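Motorsport > Paddock Diary > Visits

A Friday in May at the Staniforth Racing Open Day

7 min read 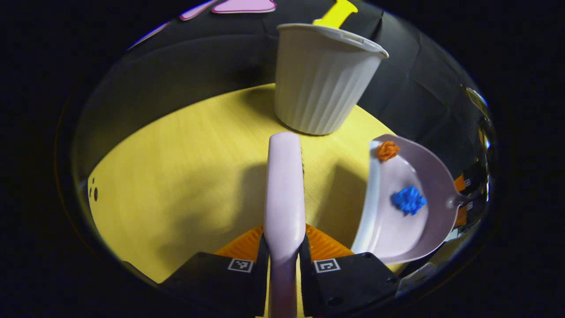

Getting there before the gates

The Staniforth workshop sits at the far end of an industrial park, past a tile warehouse and a place that sells hot tubs, and if you didn't know there was a GT team in there you'd drive right by it (I did, twice). The invitation said nine o'clock. I pulled in at twenty past eight and there was already a line, mostly dads with kids in team caps and a couple of older gentlemen comparing pit passes from races I'm too young to have seen. Somebody had set up a coffee urn on the loading dock and they let us all help ourselves while we waited, which set the tone for the whole day.

They'd handed out 340 tickets for the day, split into a morning group and an afternoon group, and I'd been lucky enough to land in the morning one. You got a lanyard, a paper map and a stern little talk about not touching the carbon. Then the big door rolled up and there was the Rusano, nose out, with its engine cover off. I heard a small boy behind me say a word I don't think he was supposed to know.

The shop floor

I've stood at a lot of fences looking at GT cars, and it's a very different thing to walk all the way around one in a quiet room. The Rusano makes 575 horsepower in the trim they ran last year, and the mechanic showing us around said they'd lose a little of that once the season's balance adjustments came through. She didn't seem too bothered. What she really wanted to talk about was brakes! We spent a good fifteen minutes on brakes, on how the pads wear in a one-hour sprint compared with a six-hour race, and why they'd changed the cooling ducts over the winter after a miserable afternoon at Holetti when the pedal went long in the last stint. I was at Holetti that day, up on the bank at the second hairpin, and I remember wondering why they'd suddenly started braking so early. So there's one little mystery solved.

The gearbox bench came next, then the fuel rig, then the tire room, where it was warm and smelled wonderful if you like that kind of thing. Each set gets logged from the moment it arrives, and there's a wall of clipboards going back four seasons. They told us they could put it all on a tablet and a tablet has been tried, but the clipboards are still up.

Pit stop practice

Around the back they've painted a full pit box on the asphalt, and this was the part the kids had been waiting for. The crew ran three stops for us with last year's car: four tires and a driver change, no fuel. The first one went beautifully. On the second a wheel nut got away and rolled under a parked van, and you've never heard a crowd so delighted. They let people have a try with the wheel gun afterward, and I took my turn. It's much heavier than it looks on television, and it kicks, and I will not be leaving my job.

The simulator was upstairs, five minutes a person, and the loaded track was Gastarari. I'd been looking forward to that one, having watched more laps of the place than I'd care to admit. I went off at the first corner, then again at the chicane, and by the time I'd found my way back to the long straight I had 165 miles an hour showing and no clear idea of where to brake. The engineer was very kind about it. A girl of maybe twelve went right after me and put in three clean laps.

Lunch and odds and ends

Lunch was sausages and potato salad under an awning, included with the ticket, and the drivers came out and sat at the tables with everybody else. They stayed the whole hour, too, and signed whatever got put in front of them, including a cast. The younger of the two told our table that the new car feels nervous over curbs in the cold and he'd like another test day before the Gastarari weekend, though he doubted they'd get it.

There was a raffle for a piece of old bodywork (I had two tickets, no luck) and a small merchandise table. They'd printed 200 posters of the car in its new colors and I got one of the last ones, slightly bent at one corner.

If you're thinking of going next time, bring ear protection for the engine start, wear closed shoes or they won't let you in the workshop, and park on the street by the tile warehouse. The lot fills up early and getting out of it at noon, with the afternoon crowd coming in, took me longer than lunch did. I'm told there'll be another one in the fall if the calendar allows, and I've already asked to be put on the list.

Contact | Copyright Paddock Diary | Back to top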